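Ticket 1349 - Visitor grippers: tracking drops out during open day session
December
Opened by Rosalie Widmer
2 min read

Reported: the hand-held pair loses its position every so often when a visitor carries it around the table with the checkered cloth. The vendor's troubleshooting sheet says "recalibrate and retry." I have now done that twice and I'm not convinced it does anything except pass the time.

What we know so far. The Hodevine recorder runs fine on the bench at Cetlow. It ran fine in the morning walk-through too, with one trained operator who has done this for months and moves like it. The demo script then invites guests to pick up a gripper and have a go, and they don't move like that. They turn around to talk to people. They lower one hand and forget it.

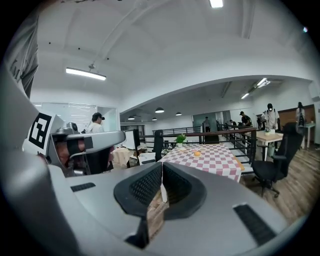
First theory, from the vendor: lighting. Maybe. I asked which lamps and which angle and got "overhead glare can be a factor," which I could have written myself. Turned off one row of lights at 2:15 p.m. and saw the same dropouts. Turned it back on.

Second theory, mine: the markers go out of view when the wrists roll inward. Asked a guest to keep both wrists flat and go from plate to plate slowly. No dropouts in that run. One run proves very little, so I asked for another with the wrists turned in on purpose. Position lost on the left side, back again after a pause. The log has 31 gaps for the whole session and most of them are on the left.

Third theory: cables. I can't rule it out. People were stepping around them all afternoon, and the Leitão hub reported almost 700 retries, a number it also likes to report when it's sitting on a shelf.
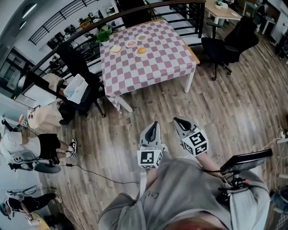

Setareh Hosseinzadeh
Field Support, Heton

Picked this up from Rosalie. I agree on the wrists and I'm less sure about the hub. Please don't swap it yet - if you change two things at once we'll learn nothing.

Asks before the next visit:
- Send the raw session file. The summary leaves out the gap lengths.
- Repeat the wrists-in run with the hub on its spare cable, then on the original.
- Leave the lights alone.

On the demo itself, I'd stop telling guests that "anyone can teach the robot in minutes." What they can do in minutes is make a recording. Whether it's any use for training is a separate question, and the dropouts don't help.

Status: open, waiting on session file. Priority left at medium. Rosalie wanted high, but the bench unit still works and I haven't seen a gap there.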